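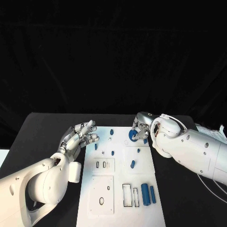 From: Kurniawati Teoh
To: ekport-users
Subject: Re: [ekport-users] Duplicate rows after nightly export

Irfan Pattinasarany wrote:

> We moved the billing export from Skilter to Ekport in March. The
> nightly job reads the orders table in pages of 1,000, ordered by
> updated_at, and writes one CSV per region. Last night's file for
> the north region has 1,520 rows. 109 of them are repeats of an
> earlier row, same order ID, same amount. The job log shows no
> retries. Is this a bug in the writer?

I don't think the writer is involved. It appends whatever the reader passes to it and does no duplicate checking, so a repeat in the file means the reader returned the row twice.

Your sort key is the likely cause. updated_at is not unique, and if your table stores it to the second, a bulk update will leave a long run of rows with the same value. With offset paging the database is free to return those rows in a different order on each query. A row at the end of page one can show up again on page two, and another row can be skipped. Please check for missing orders as well as repeated ones. The missing ones are the bigger problem for billing.

Two things to change:

order_by = updated_at, order_id
paging = keyset

The first line makes the order stable. The second tells the reader to start each page after the last key it saw instead of counting rows from the top. Setting only the first will help on a quiet table, but rows updated during the run will still move between pages.

If the source database supports snapshot reads, turn on snapshot = true too. It holds one transaction open for the whole export — fine for a job your size, less fine if you have long cleanup tasks waiting behind it.

Skilter pulled the full table in one query by default, which would explain why you never saw this before the move.

If you still get repeats after both changes, send the reader section of your config and the output of the job with log level 6. The default level leaves out the page boundaries. Strip the connection string first, as the list archive is public.

Kurniawati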